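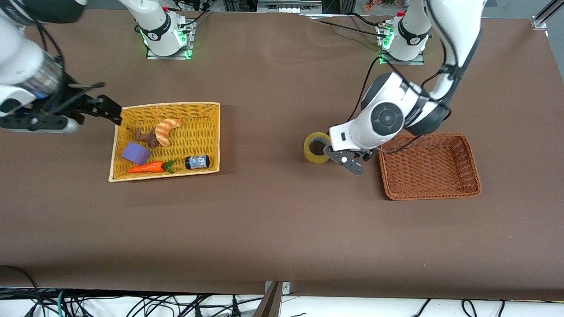
Search this site Enter keywords Go

Budgeting a two-arm sorting station

Last updated 20 November 2018

These steps cover the purchase plan for one tabletop station with two arms and parallel grippers, working between baskets. Have the floor plan and last year's spending sheet open before you start.

1. Fix the task first. Write down the largest and smallest item the station must pick up. A foam cube, a roll of tape and a small jar with a lid make different demands on finger width and grip force. Send the list to the supplier and ask for a finger recommendation in writing.

2. Price the arms as a pair. Zerkitton and Poncombe both quote single arms by default, with the controller on a separate line. Ask for one quote with two arms, two controllers, base plates and the stop button. Check that the base plate bolts are included.

3. Choose grippers separately. Solid fingers and open-frame fingers can be run on the same station, one type per arm. Confirm the flange pattern on both before ordering. An adapter plate from Karemik is $42 and takes 11 working days.

4. Size the table. Both arms must reach the middle of the work area without their elbows meeting. Draw the two reach circles to scale and mark the baskets inside them. Leave open surface between the baskets for items waiting to be moved. Ours is 900 mm deep.

5. Add the surface. A plain one-color cover makes parts easier for vision software to separate. Enter it as a consumable and allow for replacement every March.

6. Budget for cables. Count power, signal and gripper runs for each arm, then add slack for the full range of the wrist. Include ties, sleeves and a tray for the table edge. On the Zacharias build this section came to 51 line items and was the only one that ran over.

7. Hold back money for test objects. Toy food and plain wicker baskets are cheap and can be replaced locally.

Send the finished sheet to Joyce Lema with all quotes attached. Quotes without an expiry date are returned.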